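Oiling a pale table top – how long before we can eat off it?

Nazareno Russo
Posted 9th July

Hi all, quick one hopefully. Bought a second hand table from a house clearance in Gerdale, pale wood, lovely grain. Sanded the top back on the drive and put two coats of Kurkenex hard oil on it. Tin says dry in 9 hours, which it was, sort of, but it also says "full cure" further down and then gives no number. We've got family coming and I don't want rings all over it from hot plates. Can I use it now or do I wait? Also do I need a third coat. Also does it go yellow, my wife is worried it'll go yellow.

3 answers

Caradog Mathias
Dry and cured are two different things. Dry = you can touch it. Cured = you can spill tea on it. Most hard oils want a couple of weeks, longer if the room is cold. Use it before then if you must but mats under everything, wipe spills straight off, no tablecloth (traps the air out and it stays tacky).

Third coat – only if it looks patchy when you get down low and look across it towards the window. Thin as you can. If you can see it sitting on the top you've put too much on, wipe it off after 15 mins with a old cotton rag. And lay the rags out flat outside to dry, don't screw them up in the bin, they can catch fire on their own.

Yellowing, yes a bit. All oils do on pale wood. Some makes sell one with a touch of white in it.

gerdale_jan
we just used ours next day and it was fine

Nørgaard_fan55
Depends on the wood. Is it ash or oak or what? I did ours last October with the Eluneo white tinted one and it's stayed nice and light, bit chalky in the corners where I didnt stir the tin properly. Stir it. Really stir it, the white sits at the bottom.

Would not sand too fine before oiling either, I went up to 240 and the second coat hardly soaked in at all. 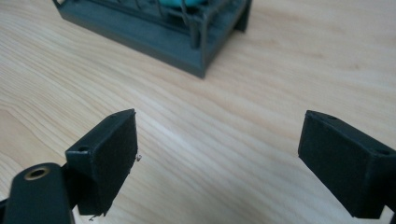

Ended up going back over the lot with 150 and starting again, took me 4 evenings. If yours took both coats evenly then I'd leave well alone and just give it the fortnight Caradog says. Mats till then.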